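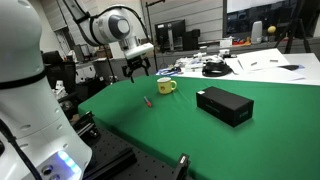 Shared Arm Cell: Questions We Get a Lot

Welcome, and thank you for reading this before your first session instead of after it! The rules for the arm cell at Batside have grown over the years, and most of them began with somebody stopping one of us in the hallway with a very good question. Naveen Shakya keeps this page up to date. Last revised Sep 12, 2022.

Who is allowed to run the arms?
Anyone who has finished the safety walk-through with Shanti Upadhyay or Lorcan Moynihan and signed the sheet afterward. The walk-through takes an hour if you ask plenty of questions (please do). If you did yours before July, you'll need the short refresher too, as the stop procedure has changed.

How fast can I move?
For anything new, keep the speed setting at 17 percent until you've watched the whole motion from start to finish. After that you may go up to 31 percent on your own. Going all the way to 100 needs a second trained person at the stop button, and that person shouldn't be answering email at the same time, however tempting it is.

What can I put on the table?
Small, light, everyday things are fine. A mug, a marker and a little box make a perfectly good first set, and you can learn an awful lot from them. Leave out anything sharp, anything with liquid in it, and anything you'd be sad to see dropped. Please smooth the cloth before you start, too, as a fold can tip a mug over or catch a fingertip of the gripper.

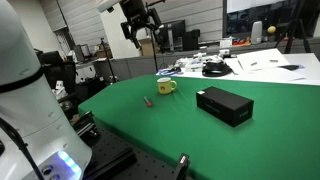
Can I reach in to fix an object while a program is paused?
Please don't. A paused program can resume, so press the stop, say "stopped" out loud so your partner hears it, and only then reach in. When your hands are back out, say "clear" and let your partner release the stop.

What about cables?
Check them before every session, with the arms still. Each one needs enough slack for the full motion you have planned, and nothing should be able to snag on a rail or bracket. If a cable looks pinched or worn, write it in the Cludel log and leave the arm off until Devendra Yadav has had a look.

Do I have to log a bump if there's no damage?
Yes, please, even the tiny ones. Two lines will do: what was moving and what it touched. You won't be in trouble, I promise. Irfan Janjua reads every entry, and the log is at 1,255 of them now, so yours will be in good company.

How should I leave the cell?
Arms parked, grippers empty, your objects put away and your name off the booking page. If you ran late and the next group is already waiting, tell them what state things are in before you head out.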